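Pad wear and food contact items: what is your replacement rule?
Hand-held grippers and data capture > Good practice

gripline_mo
We run kitchen-type tasks with hand-held grippers and I'm rewriting our house rules for pad inspection. The current rule says "replace pads when worn," and everybody reads that differently. I'd like a number or a plain pass/fail test. Three grabs below, all from the same setup. 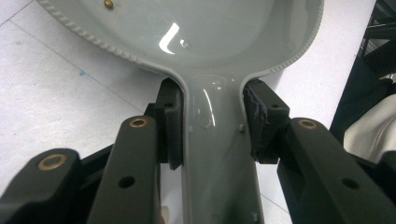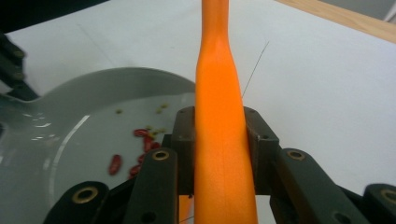
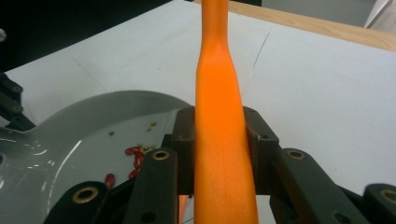 My draft so far:

1. Check both pads, inner faces and edges, before the first take and after every 300 grasps.
2. Any torn or frayed rubber on a contact face means the pair comes off. Always the pair, never one side.
3. Dried beans, lentils and small seeds are counted into the dish and counted out again.
4. A gripper that has touched the floor or anything lying on it does not go back to the food table until it has been wiped down.

The part people are fighting me on is number 2. We have 974 takes booked for February and a limited stock of pads.

Wu_bench
Rule 2 is right but I would split it. Look at the right pad in the first grab. That edge is frayed and torn, and I would have pulled it. In the other two the blocks have a squared shape and I can't tell much about the faces from that angle. So your inspection can't be done from footage. It has to be done by hand, with the gripper open.

pallet_jack
Disagree with pulling it. Wear on the edge is cosmetic until it changes the grip. We ran pads at the Drevel site until they slipped on a test piece, then changed them. 3,079 grasps on the longest-lived pair. If you swap at the first fray you'll spend your whole budget on rubber.

Wu_bench
Did your test piece go in a dish with food? Rubber that frays sheds. On a smooth glossy handle you may not care. With loose beans and small seeds around, I care a lot, because a crumb of black rubber in there spoils the count and the take.

pallet_jack
No food, cartons only. Fair enough, I'd accept a stricter rule for food tasks. I still want it written as two classes and not one rule for everything.

gripline_mo
Two classes works for me. Class A, anything edible or anything that sits with edible items: pair comes off at the first visible tear. Class B, everything else: slip test at the start of each session, and a tear gets logged.

T. Bloxham
Please put the slip test in writing too. "Slip test" means something different at every bench I've visited. Ours: close on the reference handle, hang the reference weight, wait 5 minutes, look at the pencil line. If the line has moved past the pad edge, fail. It's boring and people skip it, so we made it the thing that opens the session log.

Also your rule 1 doesn't say who checks. If it's the operator, say the operator. We had a long stretch where the operator thought setup did it and setup thought the operator did it.

cavetti_fan
What about the pivots? All those brass-rimmed holes in the linkage. If one side has play, the fingers close uneven and one pad wears faster. We were blaming the pads for a month before somebody wiggled the arms. I'd add a side-play check to rule 1.

gripline_mo
Good point, adding it. Do you have a limit for play, or is it go/no-go by feel?

cavetti_fan
By feel, sorry. With the fingers closed on nothing, push each one sideways. If you feel a click it goes to the bench. I know that isn't a number.

Wu_bench
Going back to rule 3. Counting out is fine for kidney beans. For the little greenish-yellow seeds it is a pain and people will guess. Weigh them in and out.

pallet_jack
A kitchen scale won't notice one missing lentil.

Wu_bench
Then use a pocket scale that reads finer. We have one from Verside and it has been good enough for this.

T. Bloxham
Or use bigger seeds. Half of our rule sheet went away when we picked items that were easier to check.

gripline_mo
Can't change the items, the list is fixed for this batch. I'll write it as beans by count, seeds by weight.

Revised text for rules 1 and 2:

1. The operator checks both pads and all finger pivots before the first take and after every 300 grasps. Gripper open for the pads, closed on nothing for the pivots. Initial the log.
2. Class A (food, or items used with food): any visible tear or fray, replace the pair. Class B (all other items): slip test per Bloxham's method at session start, fail means replace the pair, a tear that passes is logged and looked at again at the next check.

pallet_jack
I can live with that. Add that a pair which has been on Class B can't be moved to Class A, or somebody will do it when stock gets low.

gripline_mo
Added as 2a. I'll mark the storage boxes A and B as well. If anyone has a real number for pivot play, post it and I'll put it in the next revision.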